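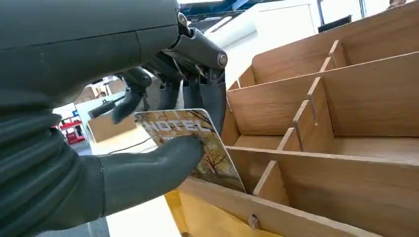 Ilthorpe Card Sorting Set

Version 2, last edited in June
Maintainer: Wian Buthelezi

What is in this set

This set is about putting printed cards into a wooden organizer with compartments. The cards are thin and rectangular, with rounded corners and a light border. Each one has a picture and a word in large capital letters. For example, the HOTEL card shows bare trees in autumn colors.

The set has 80 recordings, and each recording is the sorting of one card. They are divided in 3 folders:

drultoritz: cards with names of buildings
lins: cards with names of food
hurorska: all other cards

How the cards are sorted

The word on the card decides the compartment. The picture does not decide. This was a frequent mistake in version 1, where the HOTEL card was sometimes put together with the nature cards, so please do not mix the labels of the two versions.

A card counts as sorted when it stands inside the correct compartment and is released. If it leans over the wall into the next compartment, the label is "partial". If it falls outside the organizer, the label is "missed".

Files

labels.csv has one line for each recording, with the word, the folder and the result. The words are written in capital letters, same as on the cards. Compartments are given by row and column, starting from the front left corner of the organizer.

Known problems

In the lins folder, 2 recordings have an empty result. I will correct them in the next version.

Please write to Wian if you find a wrong label.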